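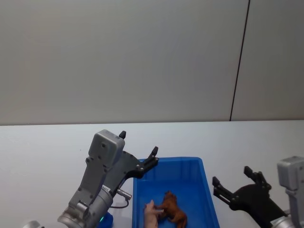 Equipment plan for the Skirden workshop, December 2020

Védís Arnardóttir put this page together for those voting on next year's spending. The budget line is for sorting and packing, and covers arms, grippers, bins and the benches they stand on.

Two arms per bench. Both grippers need to reach the same bin, one from each side, so a single-arm bench has been dropped from the list.

Grippers. Parallel type, black fingers, one for each arm. Flollier quoted in October and will hold the price for 13 weeks. We want 3 spare sets of fingers.

Bins. Blue plastic, open top. Didimico sells them in packs of nine and we would take one pack.

Test pieces. Toy animals, a pig and a horse among them. Already paid for, 238 in stock.

Benches. White top, plain wall behind. Vigfúsdóttir can supply the same again. Delivery is extra and has not been priced yet.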